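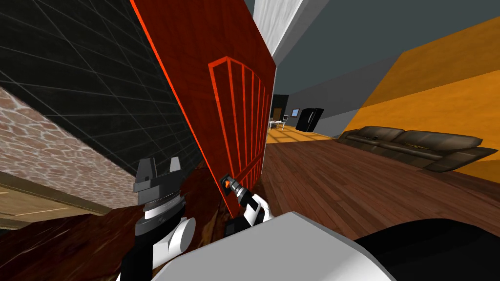

Red door with slatted panel, partly open (computer rendering).

A visit to the Grernach district, 4 May 2025

Grernach is a district of 4 municipalities in the hill country east of the river Onska. The largest of them is also called Grernach, and this makes some confusion when you ask for a bus ticket. I came for the open day of the district office, which is held every spring and which shows to the public how the district is counted, mapped and divided.

I traveled from Trodcombe, the nearest city with a railway station. The bus needs 25 minutes to the district border and then the same again to the main square, as it stops in every village. On the border there is only a small sign, and one of the farms near it has its house in one district and its barn in the other. The woman beside me on the bus told me that the farm pays its taxes on both sides. Later I asked in the office and they said it is true only for the land.

The open day started in the old council hall. On the long wall they had put the maps, from the oldest one to the present. The oldest shows Grernach with only two municipalities. Liapis, in the south, belonged at that time to Trodcombe, and the village of Onska was not yet separate from the main town. It took its name from the river, although the river has moved since then and passes now at some distance from the church. I stayed long before this map. The names are written by hand and many of them have a different spelling from today.

After the maps there was a talk on population. The speaker explained that the district lost people for a long time and that this has slowed, mostly thanks to Liapis, where families from Trodcombe buy houses. The smallest municipality has now 200 residents. It keeps its own mayor and its own stamp, and there was a lively discussion if it should be joined to a neighbor. An older man in the first row was strongly against. The question will come to the district council in October.

I had expected more about the regional statistics, for example how many residents travel to work in Trodcombe and if the district should be counted in its urban area. The speaker said only that this depends on which definition is used, and that the office uses the older one. It was a pity, as I had come partly for this subject.

In the afternoon there was a guided bus tour to Liapis and back. It cost 2 euros and was full, so I advise to put your name on the list in the morning. We saw the former customs house, the dairy and the new streets behind the school. The guide spoke quickly, but she repeated everything for me when I asked. From the hill above Liapis you see the whole valley – and on the far side the towers of Trodcombe, which look much closer than they are.

Practical notes: The hall has no café, but there is a bakery on the same square with good soup at noon. The printed guide to the maps is free and exists in English too. The last bus to Trodcombe leaves from the stop behind the church, not from the main square where you arrive. I almost missed it.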